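The Dringate Road

Svitlana Nazarenko had the letter from the county in her coat pocket for nine days before she showed it to her brother-in-law. By then it had gone soft at the folds.

"They want the well closed," she said.

Vivek Tiwari read it standing up, next to the stove. He read slowly and went back to the first page when he was done.

"It doesn't say closed. It says capped or tested. If it passes the test you keep it."

"And the test costs 432 dollars."

"That's what it says."

She took the letter back. The well was older than the house. Her husband's grandfather had dug it the first winter, before there was a road to Dringate, and in dry years people had driven out from town with milk cans in the back of their trucks. After he died the line of trucks got shorter, and then the county ran pipe out as far as the grain elevator and the trucks stopped.

Vivek said he could lend her the money. She said no before he had finished. He nodded and asked if there was any more soup.

In the morning she walked down to see Aurelio Montoya, who had worked for the water office in Nirkard until his knees gave out. He was in the yard with the hose, filling the trough for the goats, and he didn't turn it off while she talked.

"How deep?" he said.

"I don't know. Deep."

"You don't know how deep your own well is?"

"I know how long it takes the bucket."

He laughed at that and shut off the water. Then he went inside for his hat.

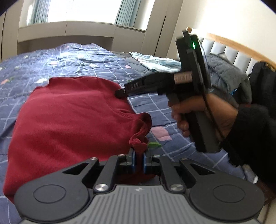 Blue pads, silver screws.

They lowered a line with a bolt tied to the end. Aurelio let it run through his fingers and stopped twice when he thought he felt bottom, but both times it was only a ledge. The third time it went slack and stayed slack. He pinched the line where it crossed the stones, and Svitlana pulled it up and laid it out along the fence, walking backward past the plum trees.

"That's a good well," Aurelio said. "I wouldn't cap that."

"I wasn't going to."

"Then why'd you get me out here?"

She coiled the line over her elbow and didn't answer. The bottom half of it was cold and left a wet stripe down her sleeve.

He told her there was a woman at the Lubis office, Shalini Grewal, who did the testing for landowners over a certain age and sometimes forgot to send the bill. Svitlana said she didn't want anything forgotten on her account. She would sell the small tractor. Ashok Lodhi had offered her 700 for it in January, and he still looked at it whenever he drove past.

"He'll say 400 now," Aurelio said.

"He can say it."

They went up to the house – slowly, because of his knees – and she gave him a glass of water from the kitchen jug. He held it to the window for a while before he drank. Out on the road a truck was coming from the direction of town, raising dust, and they both watched until it had gone by the gate.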